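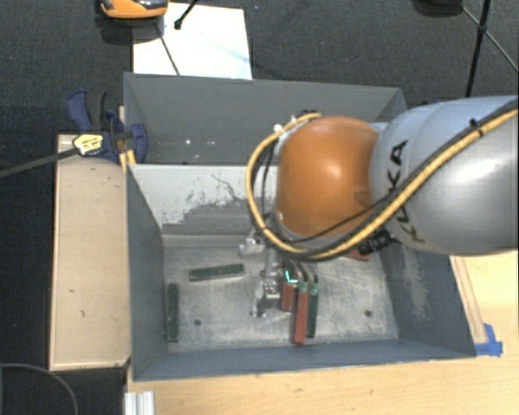

Softić on Virtual Land, Platform Tokens and Who Holds the Keys

December 7, 2022

Biljana Softić has spent six years reading the terms of service for online worlds, first as outside counsel to a game studio and now as head of policy at Dotby, which runs a mid-sized virtual world with its own currency and a land market. I went into our call expecting to be sold something. People in her job usually have a line about "digital ownership" ready before you've finished saying hello, and she had one too, though she dropped it when I asked what, exactly, the Dotby user owns.

"A license," she said. "It's a license to use a parcel, and it can be transferred to another account. We call it land because our users call it land."

The word matters, because Dotby charges for it as if it were land. A parcel comes with a purchase price and a monthly fee, and if the fee goes unpaid for 60 days the parcel reverts to the company. Softić doesn't like the comparison with property tax. She prefers "maintenance." I asked her what is being maintained on a parcel where no one has logged in for a year. She said servers, and then, after a pause, that she could see why people find the fee annoying.

The reason to talk to her now is the Gumis closure. Gumis shut its world down in July with very little warning, and its users found out that the currency in their accounts could no longer be turned into dollars. Softić has been collecting their complaints from public forums, and has 2,801 of them in a spreadsheet. By her reading, 2,521 concern currency balances, and only 134 concern the loss of things people had built. The rest she files under "other."

"I expected the opposite," she said. "I thought people would be grieving for their houses. Mostly they wanted their money back."

I'm less surprised than she is. Gumis spent years telling its users they were entrepreneurs. If you tell people they run a business, they'll behave like creditors when you close the doors. Softić half agrees, but she puts more of the blame on the terms, which said in one clause that the currency had no cash value and in another described how to cash it out.

"A court is going to have a hard time with that," she said. "You can't publish an exchange rate every morning and then say there's nothing to exchange."

Can't you? Plenty of companies have. Dotby's own terms contain a sentence very close to the Gumis one, and I read it to her. She told me that the section is being rewritten and that the new version will name the conditions under which balances are redeemable. When I asked whether "never" might be one of those conditions, she laughed and said she'd send me the draft. I haven't seen it yet.

We spent a while on taxes, where she was more careful. Her view is that a sale inside a world shouldn't count as income until someone takes the money out. It's a popular view with platforms, for obvious reasons. It gets harder to defend once the same currency works in more than one place, as it now does between Dotby and Corkeo. A user can sell a jacket in one world and pay for a concert in the other without a dollar showing up anywhere.

"That one keeps me busy," Softić said. "Once you can spend it outside, the argument that it's just game money gets thin. I'd rather we said so before a regulator does."

Corkeo, she says, sees it differently, and she wouldn't go into how.

Then there is Mahasneh, the dispute service that both companies now point their users to. Softić calls it independent. It handles quarrels over sales, harassment claims and suspended accounts, and it's paid by the platforms out of a yearly budget. I asked how many times it had ordered Dotby to give a suspended account back. Six, she said. I asked out of how many. That number isn't public.

"I know how that sounds," she said. "But before Mahasneh, you wrote to support and got a form letter. A person reads it now."

Fair enough, and a person reading it is an improvement. It is also a person whose contract is up for renewal by one of the parties. Softić said she would like to see the service funded by a small charge on every transaction, so that no company could pull the plug - and then admitted that users would be the ones paying it.

Near the end I asked whether she keeps any Dotby currency herself. She does, enough to cover the fee on one parcel, where she has a garden and a very long dock. I asked if she'd ever thought about buying a second.

"No," she said. "I've read the contract."

The revised Dotby terms are due out early next year, with a comment period for account holders.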